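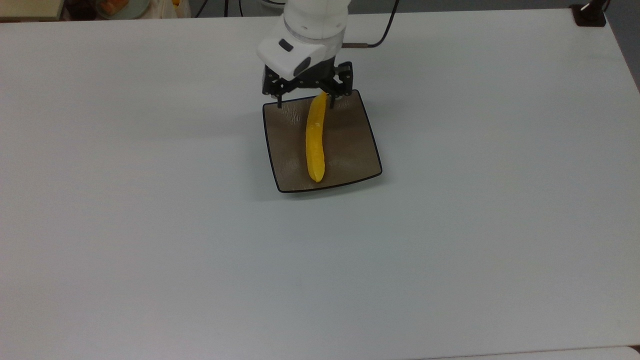

LAGMAN, April

How to Score a Pick-and-Place Policy With a Single Object

This guide sets out the procedure used in the Padent manipulation program to evaluate a learned policy on one object and one tray. It is intended for groups that have already trained a policy and wish to report a success rate that others can compare with their own.

Before you begin

Fix the wording of the task and do not change it during the evaluation. Our instruction concerns a banana and a square tray on a white table. Save the policy checkpoint under a name that will appear in the final report, and record the control settings with it.

Step 1. Prepare the start positions

Generate 100 start positions before the first trial and store them in a file. Divide them into 4 blocks of equal size. Vary the angle of the object as well as its location, including angles at which a straight downward grasp must close across the middle of the fruit. 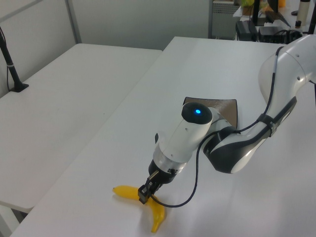 The operator should work through the file in order. A position may not be skipped for looking difficult, and a trial may be repeated only after a hardware fault that is entered in the log.

Step 2. Score each stage

Enter a separate mark for reach, grasp, lift and release. A trial counts as a success only when all of the marks are positive. In our most recent evaluation, the Flevent policy completed 91 trials out of 100. The stage marks showed that most failures occurred at the grasp, a finding the total alone would have hidden.

Step 3. Compare with a baseline

Run the baseline on the same file of positions. Alternate the two policies by block so that changes in lighting or calibration affect both.

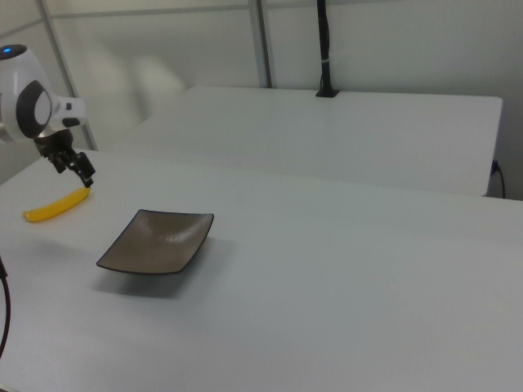
Haf Kneath wrote in response to an earlier version of this page that 50 trials had been enough to rank two policies at Gika, provided the gap between them was wide. Kneath asked that the shorter test be allowed for internal work. We accept this for screening. Published results should still use the full file.

Step 4. Report

State the success rate, the stage marks and the number of repeated trials. Attach the position file.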